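Chapter 9
Setting Up and Looking After a Small Packing Cell

Most of the work in keeping a packing cell running is done before the arm moves. The cell used in this chapter is the one at Holetero, where a single arm with a two-finger gripper handles bunches of artificial grapes and the clear plastic clamshells they go into. Pornthip Jaidee wrote the first setup sheet for it, and the settings below follow hers.

The layout is simple. The basket stands towards the far side of the table and the containers are set out in front of it, where the arm can reach them without crossing the basket rim. Before a run, check that the fingers open wide enough to pass either side of a full bunch. The sheet asks for 4 mm of clearance on each side.
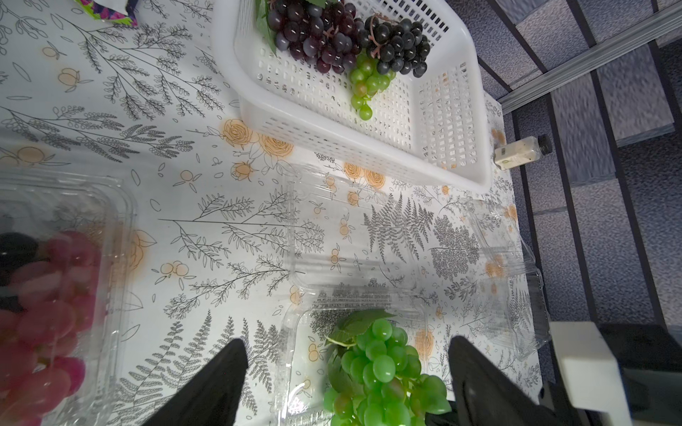
9.1 The fingers

The two fingers are wear parts. They should be taken off, wiped and looked at after every 70 hours of running. A finger with a rounded tip will still lift a bunch by its leaves, but it tends to slide on smooth plastic. Fit new fingers as a pair, tighten the screws by hand, then run the open and close routine before putting anything on the table.

Containers need a different grip setting from fruit. Clear plastic bends easily, and a force that suits a bunch of grapes can crease a thin wall - the lid will then not close square. Start at the lowest setting and go up one step at a time. Graça Frade, who looks after the cell, holds a container by its ribbed part where she can.
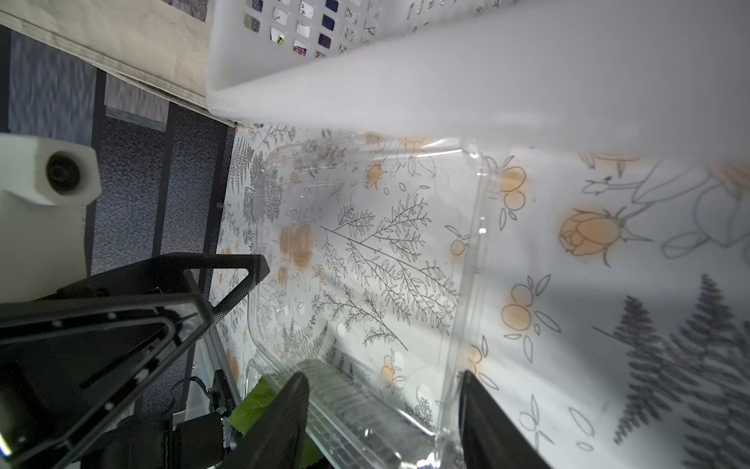 When the grip is right, write the value on the setup sheet with the type of container. Values do not carry over from one make of container to another, and they should be checked again when the fingers are changed.

9.2 Cables and connectors

Switch off at the main isolator first. Follow each cable from the gripper back to the base and feel for flat spots.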